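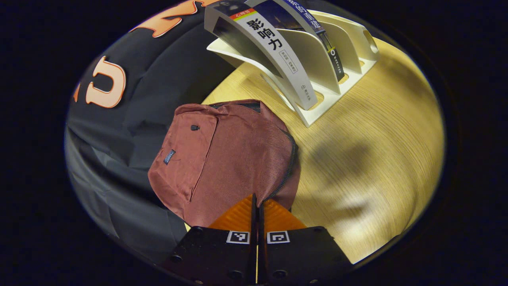

*Melent hand gripper, fingers together, rust-red backpack on the table*

# Melent gripper upkeep, Friday catch-up, Gembridge

Present: Asmaa Slaoui, Herman Wijaya, Mawar Lumenta, Leopold Zürcher (on the phone, bad line), and me, Tirta Sutanto, taking notes again as I lost the draw.

Started at 10.15. Leopold dropped off twice, so if anything here looks odd to him he should shout before the next one.

## Left over from last time

Spare lens cloths did arrive. Mawar has put them in the top drawer with the hex keys, and would like it known that the top drawer is now tidy and should stay tidy (looking at Herman).

The loose cable tie on the handle is sorted. I snipped the tail flush and ran a thumb over it, no sharp bit left.

The log sheet is still a mess. We've got two versions going, one on the wall and one on the laptop, and they disagree by a week. Asmaa will copy the wall one across and then bin it. I said I'd miss the wall one. Not minuted as an objection, just a feeling.

## Finger plates and screws

Herman had the left finger off on the bench and went over all the screws. Two on the lower edge had backed out far enough to turn by hand, which explains the little click Mawar kept hearing on the close. He cleaned the threads, put a dab of the weak thread lock on each, and did them up by feel. Leopold asked what "by feel" meant. Herman said finger tight and a bit. Leopold wants a proper number from Provurow and I agree with him, so I'm writing to them.

We had a long chat about whether to check the screws by date or by use. I was for every Friday, nice and simple. Asmaa pointed out that some weeks the thing barely leaves its case and other weeks it never stops, and she's right, so it's going to be by use: every 2,000 closes, read off the counter in the handle. Herman will stick a label on the case with the next number due.

The right finger hasn't been off. It felt fine when he wiggled it, but it gets the same treatment on Monday so that both sides match.

## Lining up the fingers

Mawar did the gap check with the feeler strip. At the tips it's good, and a touch wider towards the base, same as it was in August, so it hasn't moved. She'd like to leave it alone and so would I. Every time we've chased that gap we've made it worse!

Leopold asked whether we close it fully before each session to set the zero. Yes, and then open, and then close again, and the second reading is the one that goes down on the sheet. I hadn't realised Asmaa was writing down the first one. No harm done, they were the same on every line I looked at, but from now on it's the second.

## Soft pads

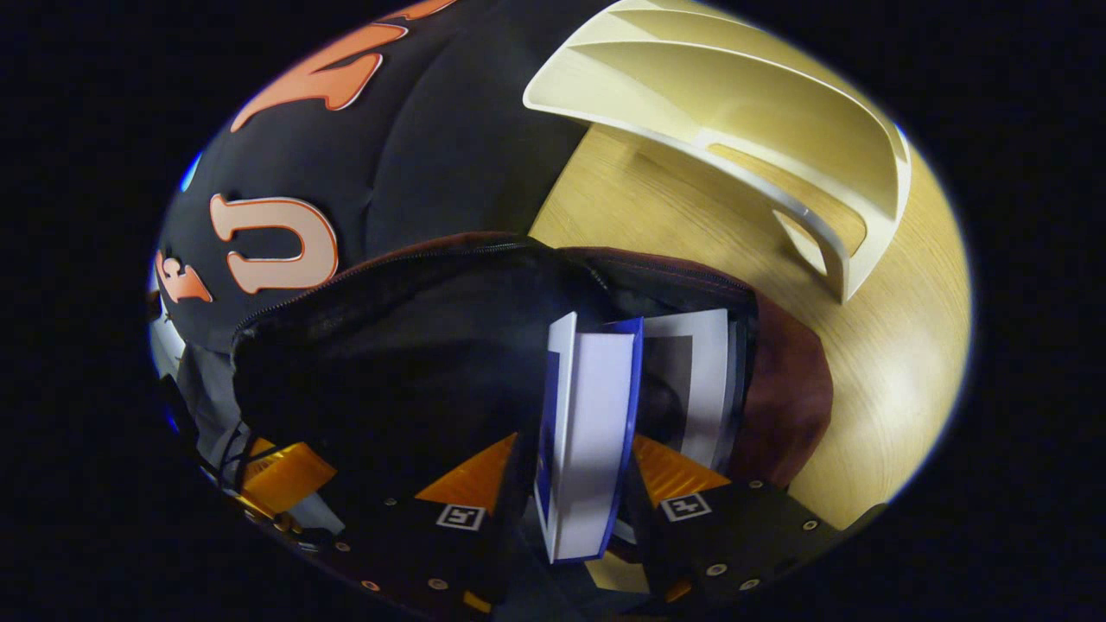 Pads took up most of the meeting, and they're the bit that wears, so fair enough. We've been swapping them when they look tired, and it turned out that Herman and I have very different ideas of tired. He'd go on until there's a split. I'd change them once the surface goes shiny, as that's when thin things begin to worry me. Books and booklets are the ones I mean: with the white one with the blue edges upright in the open pouch, the fingers come in on either side of it, and there's not a lot of paper there for a worn pad to get hold of. Bags are more forgiving. Asmaa suggested that we stop arguing and try a strip of card pulled through by hand with the luggage scale on the end. If it slips below 700 grams, the pads come off. We all liked that, and it takes a minute.

Always change both sides together, please. Mixed old and new makes the thing pull to one side and then somebody (me) spends a morning hunting for a fault in the wrong place.

Yeoh have the orange pads in stock in the softer grade only. The harder grade is on back order with no date given. Mawar has used the softer ones before and found them fine with cloth and a bit floppy with anything stiff. Decision: order the softer ones now so there's something in the drawer, and keep asking about the others.

Glue: wipe the plate, let it dry, press, leave it clamped for 40 minutes. Herman admitted to ten. We've had our words.

## Markers

Both square markers are stuck down flat at the moment. Asmaa found the right-hand one lifting at a corner earlier in the week and pressed it back, which will hold for a bit but isn't a repair. She's printing a new pair on the matt stock. The last glossy lot caught the ceiling light and the reading of how far open the fingers were went jumpy, so no more glossy, even if it's all there is in the printer.

They go on level with each other. Use the card jig, don't do it by eye. I know it's tempting.

## Lens and camera

Mawar wipes the lens before each session and after lunch. Leopold wondered if it was worth it that often. She showed him (well, described to him, down the phone) the smear from last week and he gave in quite quickly. Dry cloth only, from the middle outwards.

The camera bracket has a hair of play in it if you push from the side. Herman thinks a washer will do it. I'd sooner look at it with the bracket off, as a washer might just hide a worn hole. We'll take it off on Monday while the right finger is being done.

After that it needs the calibration board again, so nobody plan to use it before lunch on Monday.

## Recordings since the last service

Asmaa read out the count: 759 since the last full service. She reckons that the click showed up somewhere in the last quarter of them, going by Mawar's notes. We don't think any need doing again, but she'll pull a handful from before and after the click and compare the finger opening on each.

## Any other business

Leopold would like the case foam recut so that the fingers don't rest on their tips. Yes please. He's got a hot knife and has offered, so that one's his.

Herman asked if we could keep drinks off the charging shelf. Agreed by everyone, including the person holding the mug.

## Actions

- Tirta: write to Provurow for a proper tightening figure for the plate screws
- Herman: label on the case with next screw check, right finger off on Monday, bracket at the same time
- Asmaa: one log sheet, new matt markers, compare the recordings
- Mawar: order softer pads from Yeoh, chase the harder ones, try the card pull on the pads we've got on now
- Leopold: case foam

Finished at 11.20. Next one is the same time on Friday, and Herman's doing the notes.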